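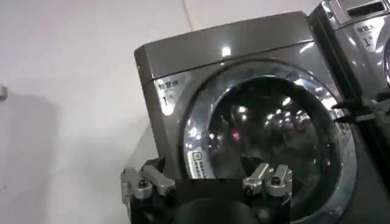
# Is a boxed Tolleo figure worth more than a loose one if the box is a wreck?

**marlpit58**

I've got a Tolleo basketball figure, the six-inch one in the away kit, bought for my son when he was seven. He is now nineteen and has informed me that it is "vintage", a word he also uses for my coat.

It's still in the packet, but the packet has had a life. The card is bent down one side, the plastic bubble has gone yellow, and somebody has stuck a Fendis price label over the player's number. The figure itself looks perfect, as you'd hope for something that has spent its whole existence lying on its back.

Do I leave it alone, peel the label off, or open the thing and sell it loose? I've seen the same one listed at £111, though I notice it has been listed at £111 since October.

---

**attic_stock**

Leave it sealed. Even a tatty packet tells a buyer that the stand and the ball are in there, and those are what go missing. I once bought a "complete" Tolleo that arrived with no ball and a stand from a dinosaur.

On the label: shop stickers put some people off and please others. Fendis used a very strong glue, and if you pull it dry you'll take the print with it. Warm it with a hairdryer on low, held well back, and lift one corner with a fingernail. If the corner doesn't want to come, stop. A label is a flaw, but a hole in the card is a bigger one.

Don't try to whiten the bubble. There are methods online, and there are also photographs of what happened next.

As for price, ignore what people are asking and look at what has sold. The away kit was the common one. Mine went for £19 in a better packet than yours sounds, plus postage, and the buyer still wrote to me about a crease.

---

**second_bench**

sell it loose, nobody cares about boxes any more. my brother got loads for his

---

**tin_whistle_593**

I'd go along with attic_stock on nearly all of that, with one addition. Turn the packet over and look for the maker's line at the bottom of the card. If it says Kornel, it's from the first run, before Tolleo took the moulds over, and collectors will put up with a good deal of bending for one of those. The Kornel figures also have a painted sock stripe where the later ones have a moulded one. You can usually see it through the plastic, yellow or not.

If it is a Kornel, put a clear photo of that line in the listing and mention the label in the first sentence. People forgive damage they were told about. The Nyamweya toy fair has a table that will look at single items for nothing, although they'll try to sell you a protective case while you stand there. The case is quite good. I have several, and fewer figures than cases.

Post it in a proper carton, whatever you decide. A padded envelope will finish the job your cupboard started.

---

**marlpit58**

Thanks, all. It says Tolleo, and the sock stripe is moulded. I tried the hairdryer and the corner didn't want to come, so the label stays. Listed at £19 with the bend described in more detail than anyone could want. My son feels I've let it go too cheaply and has not offered to buy it.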